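Plokero Household Water Use Survey – Data Card

Version 2, released in September

Summary
This dataset contains water meter readings and short questionnaires from 274 households in the Margate and Lachance service districts. It was prepared by the Plokero survey office to support local planning and classroom teaching.

Contents
readings.csv – one row per household per day, in gallons
households.csv – district, number of residents, type of dwelling
fixtures.csv – toilets, washbasins, showers and outdoor taps reported by each household
codes.txt – list of field names and permitted values

Collection
Meters were read remotely at midnight over a period of nine months. Residents completed the fixtures form themselves, room by room, and were asked to report bathrooms in daily use separately from guest bathrooms.

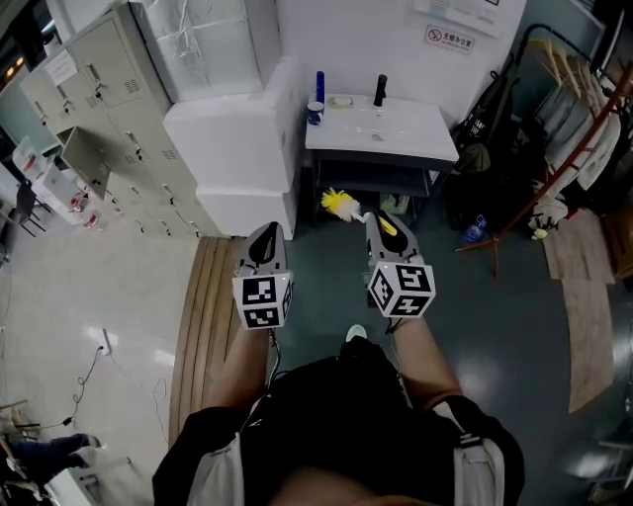

Toilet flush volume was taken from the label on the tank where residents could find one. Where no label was found, the field is blank. Blank values should not be read as zero.

Of the participating households, 256 have a complete series of readings. The remaining households have gaps, most of them in Lachance during the meter replacement program.

Known limitations
Apartments with a shared meter were excluded. Leaks are not marked – a household with a steady overnight flow may have a leak or a water softener.

Privacy
Street addresses were removed and household numbers were reassigned before release.

Maintenance
Corrections are reviewed by Tomoyo Ueda. Requests for the Harkon district pilot files, which are held separately, should be sent to Tươi Quan.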